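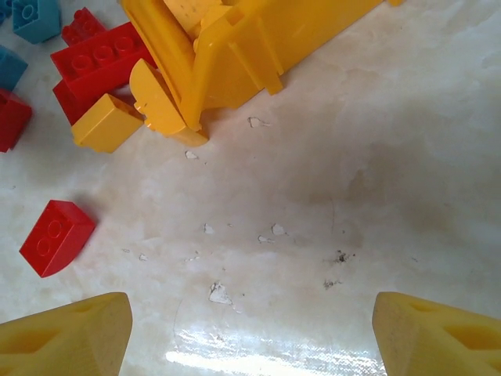 One clinic lead at Stolside put it flatly in interview, that the cholera beds were never the problem, it was getting staff to them after dark. Others agreed, mostly.

3.2 Staffing gaps

Four sites, 434 shift records. Night cover thinnest at Vedadgate, where two nurses often held the ward until morning. Sang better, but records there are patchy. Handover notes missing for most Saturday shifts.

Figure 3. Marble-patterned floor.

Skarneo excluded form the night analysis, no logs kept after the road closed.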